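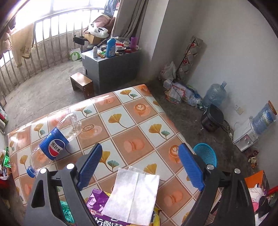

I've fallen completely in love with ginkgo leaves, coffee cups and pink macarons, all on one cover! The pattern goes teal square, orange-tan square, teal square, and every coffee has a little latte-art heart in it. I found it in Grondville in March and grinned the whole way home.

The trouble with a cover this cheerful is that everything lands on it. Snack packets, wipes, an empty Pepsi bottle (mine, sorry Adaeze) — they all collect there by teatime. So I've started a seven-minute tidy before supper. Rubbish goes first, into two bags, one for recycling and one for the bin. Then I give the whole thing a good shake and smooth it flat, and out come the macarons again. Lovely!

Next on my list is the balcony, with its bare concrete and all that gorgeous daylight. I'm dreaming of a couple of pots along the railing and somewhere better for the slippers. Welington has promised me two cuttings from his mint, and I've already cleared a shelf for the watering can.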